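On Folding What Will Not Lie Flat

Readers of this page will be aware that the household linen was reviewed in June, following the move of the large cupboard from the upstairs hall to the back bedroom. The sheets and towels were dealt with in one evening. The garments took considerably longer, and the ones with gathered edges took longest of all.

A plain shirt has straight sides and can be folded by anyone. A ruffle does not have a straight side. When it is pressed under a stack for several months it develops hard creases that no amount of hanging will remove, and the person who put it away is then obliged to iron it, pucker by pucker, before it can be worn. The present writer has done this on more than one occasion and does not wish to do it again.

The previous arrangement relied on the Jadholm chest, which has deep drawers and was bought for blankets. Items placed in it went to the bottom and stayed there. The chest has now been returned to its original use. White clothing has been moved to the Olovby shelves, which are 32 centimeters deep, and every fold described in this post was worked out with that measurement in mind.

All folding is now carried out on the table. The bed was used in the past and is no longer recommended, as the mattress gives way under the hand and the seams wander. The table should be wiped and left to dry before anything white is placed on it. Coffee is to be kept in the kitchen.

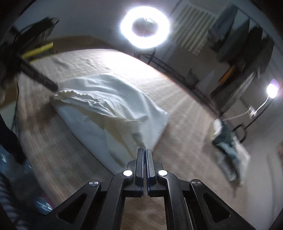

The garment is first spread loosely and smoothed from the seam outward, with the flat of the hand. The gathered edge is left alone at this stage. The plain panels are then brought in toward the middle, one over the other, so that the ruffle ends up along the top of the bundle with nothing resting on it. Corners will stick out. They may be tucked under, although Salma Filali, who taught me most of what I know about linen, leaves hers as they are and has never had a complaint.

Tissue paper is a matter of preference. I purchased a pack of 500 sheets from Grato two years ago and have used very few of them – a single sheet inside the fold is sufficient for thin cotton, and heavier cloth does not need any. Colored tissue should not be used with white fabric under any circumstances.

No more than four garments should be placed in a pile. Piles are to be turned over at the change of season, at which time anything yellowed is set aside for washing.

The Ghoneim boxes, mentioned in an earlier post, remain under consideration. They are well made and the lids fit properly, but they are slightly too tall for the middle shelf, and I am reluctant to move the shelf again before the paint has hardened. The christening gowns will stay in their pillowcases until then.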